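Category: How Things Work / Forces for Grades 3-5

Why a Shelf Does Not Fall

Gravity pulls every object toward the ground. A book on a shelf is pulled down too, but it stays where it is. The shelf pushes up on the book with a force of the same size. Engineers call this push the normal force.

The book's weight is a load. The load passes from the board into the frame, down the posts and into whatever the frame stands on.
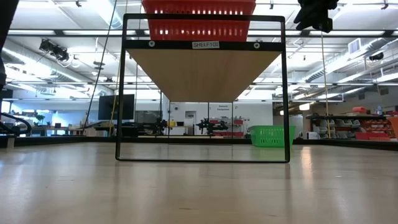 A long board bends more than a short one. If you make the gap between the posts 2 times as wide, the middle of the board sags much more under the same load. The bend is called deflection. A thicker board bends less.

Put heavy things near the posts and light things in the middle.

Text: Marijke Mertens

© December 2022 Skundance | Contact | Back to top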